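Projet de fin de semestre : pourquoi on jette autant à la cafétéria ?

Bon, voilà enfin mon rapport ! J'ai choisi le gaspillage alimentaire parce que je mange à la cafét' presque tous les midis et que le bac à restes, près de la sortie, me donnait mauvaise conscience depuis la rentrée. Mme Te Moana (Kylie Te Moana, ma tutrice) m'a tout de suite prévenue que le sujet était énorme, alors je me suis limitée aux fruits et aux desserts.

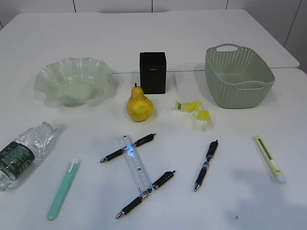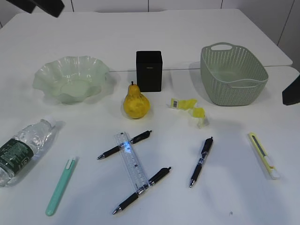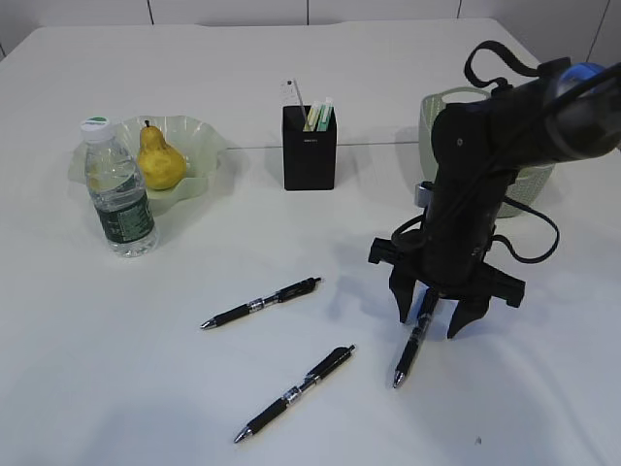

Le coupe vert à bord ondulé, sur les trois photos.

Mon point de départ, c'est le fruit du midi. À la cafétéria Skarodis, il est compris dans le menu, donc tout le monde le prend, même ceux qui n'ont plus faim (moi la première, je l'avoue). Ensuite il finit au fond d'un sac, il s'abîme et on le jette le soir. Dans mon questionnaire, j'ai demandé ce qui faisait reposer un fruit, et la réponse la plus fréquente, c'était les taches ! Une poire avec quelques petites marques brunes, comme celle qui est posée dans la coupe sur la dernière photo, beaucoup de gens la laissent de côté alors qu'on peut très bien la manger. Ça m'a étonnée, je pensais que le prix ou le goût passeraient avant.

Le questionnaire, parlons-en. J'ai eu 40 réponses, surtout des premières années, et une bonne partie vient de mon propre groupe de TD, donc ce n'est pas très représentatif. J'avais mis neuf questions, dont deux qui disaient presque la même chose (je m'en suis rendu compte trop tard). La question ouverte à la fin est celle qui m'a le plus servi : les gens y racontent leurs habitudes, la compote qu'ils gardent pour le train, le yaourt oublié dans le casier...

Pour la partie pesée, la cuisine m'a laissée venir à 14 h, après le service, pendant deux semaines en juin. Le premier jour on a trouvé environ 700 grammes de fruits entiers dans le bac, le dernier 600. Je n'en tire pas grand-chose, il y avait déjà moins de monde à cause des examens. J'ai aussi oublié de faire la tare une fois, et j'ai supprimé cette mesure du tableau.

Côté lectures, j'ai surtout utilisé le cours d'Østergaard sur les habitudes alimentaires, que j'ai trouvé clair mais un peu long sur les pays nordiques. J'aurais voulu comparer avec la cafét' Merulis, de l'autre côté du campus, où le fruit se paie à part. Je n'ai pas eu de réponse à mes mails.

Si je devais recommencer, je pèserais dès octobre et je testerais une corbeille de partage à la sortie, où chacun repose le fruit qu'il n'a pas mangé. La cuisinière était plutôt pour, il faut encore voir la question de l'hygiène avec la direction. Le tableau complet des pesées est en annexe 2.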